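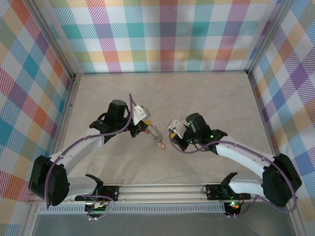 Our third row finally came out

So we did it. After four years of hauling that rear bench around with nobody on it except the dog, we pulled the third row out of the van and I kind of can't believe we waited. My back can believe it, because that bench is heavy and one of the bolts had rusted itself in place, but the rest of me is thrilled.

A little background for anybody new. We bought the van used, high miles, one previous owner, and the plan was always to haul kids and cousins. Then the kids got their licenses (yikes) and the cousins moved to Tucson. What we do now is camp. Last June we drove 1,791 miles in it with the cooler wedged between the captain's chairs and somebody's duffel under my feet the entire way.

Greer Niven talked me through the seat removal over the phone. She has the same van two years newer and she's had hers in and out more times than she'd like. Her advice was to spray the bolts the night before, go make dinner, and leave them alone. I sprayed them at 9 in the morning and started cranking at 10, so guess how that went! I ended up buying a longer breaker bar and it came loose on the second try.

Under the bench: a library card, one flip-flop, and so many french fries.

The bed platform is next. Thắng Hoàng down the street is lending me his miter saw and I've got a sketch that I've redrawn maybe six times. I want it high enough for the Haldane storage bins to slide underneath, and they're 13 inches tall, so with the mattress on top I can just about sit up without bonking my head. My husband can't. He says he's fine with it. We'll see how he feels the first time it rains all day.

I priced a ready-made kit too, the Muvance one that folds into a couch, and it's gorgeous, but I've spent $681 so far including the mattress and the breaker bar and I'd like to stay somewhere near that. I set aside another $200 for curtains and a fan. Heather Baxter left a comment on my last post asking about window covers, and Heather, I don't know yet! I'm leaning toward magnets and blackout fabric. If you've tried it and they fall off on washboard roads, please tell me before I cut anything.

The old bench is in the garage under a tarp, in case we ever sell. If you need a way to store one standing up, don't. Mine fell over on the recycling.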